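Outra vez o urso como enfeite

Saiu em outubro mais um livrinho de lendas, desta vez sobre o urso guardião do vale de Berkomura. Comprei, li numa noite, fiquei irritado. 73 páginas, capa bonita, e nem uma linha sobre quem contou a história.

Porque alguém contou. Lendas de animal protetor não nascem na gráfica. O urso do vale pertence às famílias da margem alta, que o chamam de Avô e não dizem o nome dele no inverno. Isso aprendi com Oľga Skála, que ouviu da avó e que me corrigiu três vezes numa só conversa. No livro o urso fala o tempo todo, em janeiro inclusive. E dá conselhos. Parece um gerente.

O autor, Vilém Holub, escreve na introdução que "adaptou para o leitor de hoje". Que leitor é esse? O que não aguenta um bicho calado? Na versão da margem alta o urso fica deitado na passagem e pronto, quem vem com má intenção não passa. Não há luta nem moral no fim. As crianças de lá entendem perfeitamente.

Já sei o que vão responder – que tradição muda, que sempre mudou. Claro que muda. Přemysl Zelenák conta a história com um trem no meio, o avô dele não contava assim, e ninguem reclama. Mas ele conta na frente dos primos, e os primos podem dizer que está errado. Ao livro quem diz? Tiragem de 3.000 exemplares, vai para escola, vai para biblioteca, daqui a pouco é a versão "certa".

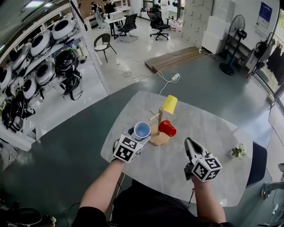 E tem a questão do dinheiro, que todo mundo acha feio mencionar. A editora Orden vende bem. As famílias não receberam nada, nem um exemplar, nem um telefonema. Perguntei, escrevi duas vezes, silêncio.

Não peço que se proíba nada. Peço o nome de quem contou, o lugar, a época do ano em que se pode contar. Uma página bastava. Thomas Dal Bello fez isso com as histórias da raposa, edição modesta, 100 exemplares, notas no fim, e as contadoras assinam junto com ele. Dá trabalho, sim. Ele levou anos e brigou com meio mundo por causa de uma virgula.

Enquanto isso a Orden já anuncia o segundo volume, agora a coruja. A coruja, que na margem alta só se conta em velório. Alguem avise o Holub antes que ela comece a dar conselhos tambem.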